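Unit 7: The packing bench after automation

Reading for this unit: the Skullcombe case, first half. Bring your notes on job design from last time.

Background

Skullcombe repairs and resells small household goods. Until February the returns bench was worked by hand, with 15 people across two shifts. Each person emptied a carton, sorted the loose items, and set aside anything that needed repair. The company then put two-armed stations on the sorting step and kept people on inspection and repair.

Kulsoom Ghauri, the shift lead, kept a log during the changeover. It has 989 entries. Most are short, and a lot of them concern where things are put down - a tray turned the wrong way, a cord left across the work area.

What the station handles

The goods are mixed and the bench is shared with hand tools. In the case material, one gripper holds a roll of dark brown tape over a shallow cardboard tray, next to a black dish rack. A hot glue gun stands against the wall behind.
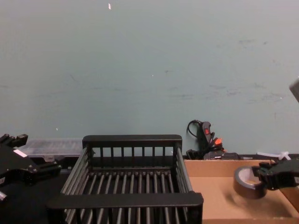
What changed for the staff

1. Pace. Sorters used to set their own. Now they clear exceptions when the station calls for them, and several said the waiting was harder than the lifting.

2. Skill. Knowing how to hold an odd item used to be private knowledge. It now has to be shown or written down, and Ghauri asked for that time to be paid.

3. Pay grade. Sorters moved to the inspection grade after 200 hours at the station. Otakar Vondráček, the union representative, wanted the grade to start on the first day.

For discussion

Who should decide when a station is stopped? Compare with the Gesero case from Unit 4, where only the supervisor could do it.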